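Flustley Community Garden and Pantry
Progress report to the Ackermann Fund
Report date: 6/29/23
Prepared by: Svenja Albers, program coordinator

Summary

This report covers the period from the start of February to the end of June. The grant pays for three things: the seed library, the Saturday pantry table and the new water line to the lower beds. The first two are running. The water line is behind schedule and is dealt with in its own section.

We have spent a little under half of the money. Most of the underspend is the water line, which will be invoiced when the trenching is signed off.

Seed library

The seed library opened in the front room at Groselberg Street in February. Members can take up to eight packets a season and are asked to bring back seed from at least one crop if they can. We started with 1000 packets, mostly beans, peas, lettuce, kale and squash. By the middle of June, 509 had gone out.

Beans and peas went first. We should have packed more of both and less kale, which has hardly moved. Tomato seed was asked for often in March and April and we ran out before the Easter weekend. For next year we plan to save our own from the two varieties that did well in the upper beds last summer, plus a cherry type that one of the school families grows.

Labels were a problem early on. The first batch was printed on paper that smudged when handled with damp fingers, and some packets had to be thrown out when we could no longer tell what was in them. We now use a heavier stock and write the sowing months on the back in pencil. The cost of the second printing is included under supplies.

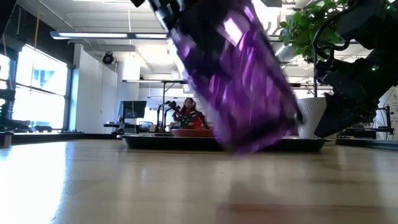 Germination was uneven for the older donated seed. Mutua Athumani ran a paper towel test on 12 of the donated lots in April, and the parsnip and onion were so poor that we pulled them from the drawers. The rest were good enough to keep. We will test all donated seed before it is filed from now on, and will stop taking parsnip that is more than a year old.

Pantry table

The pantry table runs on Saturdays from 10 to noon. It has opened every week of the reporting period except one in March, when the road was closed by snow. Households do not need to register or show anything to use it. We keep one tally, by household, and it stands at 253 visits.

Produce from our own beds only began to arrive in late May. Until then the table relied on bread, eggs and root vegetables bought through the Jarnia growers' co-op at their member price. That price went up in April and we expect it to stay up. We have moved some of the printing budget to cover it, as agreed with your office by phone.

Several people have asked for a weekday evening table as well. We would like to try this in the fall if we can find cold storage nearby. The fridge we have is full by Friday night and there is no room for a second one where the power is.

Water line

The line was meant to be in the ground by the end of May. The contractor hit an old clay drain about halfway down the slope that does not appear on the site plan, and work stopped while the city looked at it. We were told in early June that the drain is out of use and can be cut and capped. Trenching starts again in the second week of July.

In the meantime the lower beds are being watered by hose from the upper tap. It takes most of an evening and the pressure is poor at the far end. We left four of the lower beds under cover crop this season so there is less to water. The raspberries have suffered a bit but should recover.

The contractor's revised quote is higher than the first to allow for capping the drain. The difference can be met from our contingency line and we are not asking for more money.

Next steps

Trenching and the two new standpipes, July.
Seed saving workshop at Groselberg Street, late August.
Decision on the weekday table, September.
Garlic order to be placed with Jarnia before their fall cut-off.

Request

We ask that the end date for the water line portion be moved from August to the end of October. Everything else stays on the original dates. A copy of the revised quote and the city's letter about the drain will follow by email. Questions about spending can go to Mutua, who keeps the accounts, and anything else to me.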